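Urside Residents' Association
Minutes of the General Meeting held 2018-08-26 in the Kneath Room

1. Opening
The Chair opened the meeting at 2 p.m. A quorum was present. The minutes of the April meeting were approved as circulated.

2. Parking on Vurnine Lane
The Secretary reported that the town has agreed to repaint the curb markings at the lower end of the lane. Residents are asked to keep the turning circle clear while the work is done. A request for permit parking was discussed and held over.

3. Common kitchen
The layout has wooden countertops and dark gray cabinets.
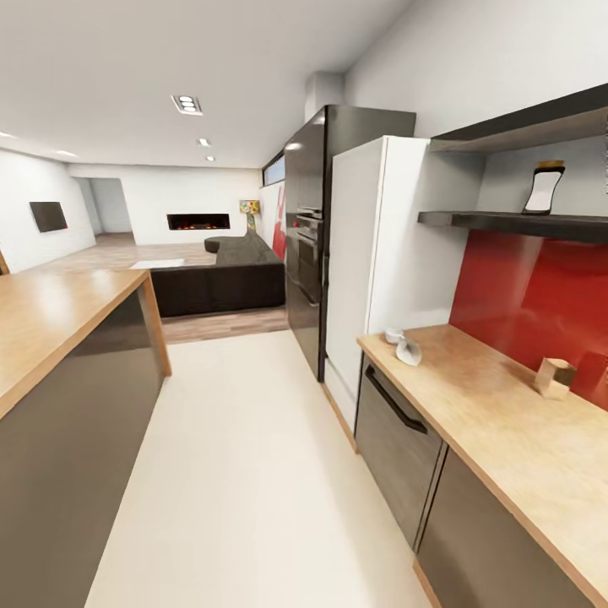
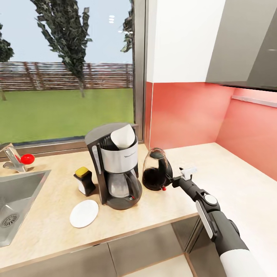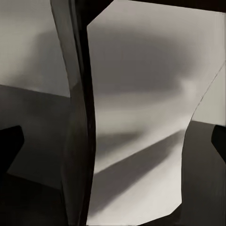
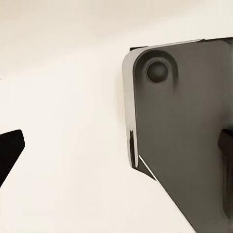 4. Storm drains
The contractor, Gromotard, has cleared the drains on the north side. Water still stands at the corner of Kneath Street after heavy rain. It was moved and seconded that the Association spend up to $400 on a further inspection. The motion carried, with two members opposed.

5. Newsletter
The next issue will be mailed with the dues notice. Items should reach the Secretary by the end of the month. Members who prefer to receive it by email should say so on the dues form.

6. Other business
A member asked that the noticeboard by the mailboxes be repaired. Referred to the Secretary.

The meeting was adjourned at 3:15 p.m.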